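# Subtitle Timing Drift in Disc Transfers

Histmont Media Lab, term project report
February 23, 2018

## 1. Purpose

The project measured how far subtitles move out of step with dialogue when a film disc is copied to a file at a different frame rate. The test title was *Menolier*, a feature sold on Blu-ray in two regional editions. One edition runs at 24 frames per second, the other at 25. The subtitle track holds 1594 lines.

## 2. Method

Both discs were read to uncompressed files in January. The subtitle track from the 24-frame edition was exported with Tritico, the lab's in-house tool, and attached to the 25-frame video without changes. Start times were then compared with the first audible sound of each spoken line. Audio onset was marked by hand for 13 scenes — automatic detection failed wherever music played under the speech.

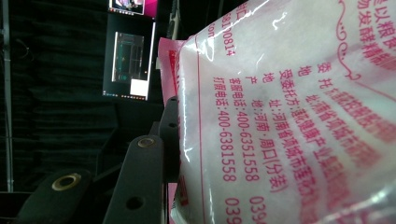 Scenes with overlapping speakers were left out of the main table and handled separately. Four of these were usable after the center channel was isolated. The rest had no clean onset and were dropped.

## 3. Results

Drift grew in a straight line with running time, as expected. The 25-frame edition plays 4 percent faster, so a line due at 50:00 on the original is spoken at 48:00. An unchanged track is therefore two minutes late by that point. Multiplying every time stamp by 0.96 removed the trend.

A small fixed offset remained after scaling. It was traced to a distributor logo, present on one edition only. Subtracting the length of the logo before scaling gave the best match.

## 4. Limits

Only one title was tested in full. A second disc, *Hầu*, was started but its subtitles are stored as pictures, and Tritico reads the times but not the text. Lines could not be matched to speech without retyping them.

Hand marking is also a source of error. All marks were made by one person, and no repeat pass was done.

## 5. Further work

- Repeat the onset marking with a second listener.
- Add an offset field to the Tritico export screen.
- Finish *Hầu* using time stamps alone.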